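4.2 Do people see dirt on white surfaces sooner?

The claim that white worktops keep kitchens cleaner turns up in nearly every design guide we read, and it is usually stated as if it had been tested. The reasoning is simple enough. Dirt shows on white, people wipe what they can see, and so white surfaces get wiped more often. Each step sounds fair. We could find very little support for the chain as a whole.

The source most often cited is the Lennox survey, which collected 1550 household replies and reported that owners of white worktops "clean more often." The survey asked people how often they cleaned. It did not check. People who choose white may also be people who like to clean, or who like to say they do, and the survey had no way to tell these groups apart. The later Turska study did send visitors into homes, but only on 2 occasions per home, and both visits were announced in advance. We would not put much weight on a worktop whose owner knew company was coming. 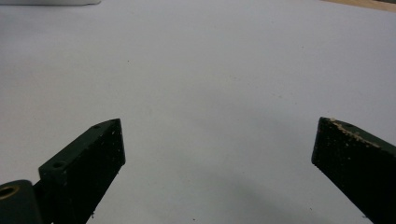 Figure 3. Pale surface with a few tiny dark specks. The surface is brighter in the upper and central areas and grayer lower down.

A second problem is that "visible" is treated as a fixed property of the dirt. Whether a crumb gets noticed depends on the light, on how far away the person stands, and on whether they are looking for crumbs at all. Flour, salt, sugar and dried milk are all pale, and there is no good reason to think white helps anyone find them. The Fleltavov checklist, still in wide use, scores only dark soil such as coffee grounds and pepper. A white surface will do well on a test like that almost by design.

The Bundia trial, begun in March, is the best of the group, as it used both light and dark soil and did not tell people what was being measured. Its authors found a gain for white with dark soil and none with light soil. They still recommend white in their closing section. We do not see how that advice follows from their own results, and we have left it out of the summary in Section 5.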